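Last updated: 8/11/21
12 shares · 3 comments

4.2 What changed for the kitchen staff

The Gremari canteen serves cooked lunches from a kitchen not much bigger than the one in a family home. Before the trial, laying up was the job everyone tried to swap out of. Chopsticks, forks and spoons came back from the wash in a heap and had to be sorted by hand, more than 3,000 pieces in a busy week. Samran Onsri, who had run the kitchen for 10 years, told us he had stopped noticing how much of the morning it ate up.

What we found most exciting is how quickly the staff became teachers. Each of the four people on the rota learned to show the task with hand-held grippers, and within days they were arguing (happily!) over the best way to pick up a single chopstick from a bundle. Skill that had never been written down was suddenly being talked about, compared and improved — and it came from the people who do the work.

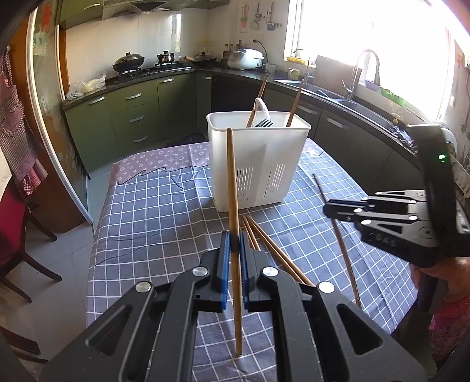 The rota itself shifted too. With Mirkov, the sorting arm, taking over the first round of cutlery in December, three of the four moved an early start to a later one, and the fourth asked to keep hers for the quiet. Trinity Tillman took on the new job of checking the caddies and logging the arm's mistakes. She was quick to point out that thin, round things still defeat it more often than forks do, and her notes shaped most of the changes described in Section 5.

Not everything was welcome. Two of the staff missed the chat that went with sorting, and said so plainly in interviews. We think this deserves as much attention as the time saved, and the follow-up study at Thongsuk will ask about it from the first day (Figure 4 gives the interview plan).

We use cookies to improve your reading experience. Accept | Manage settings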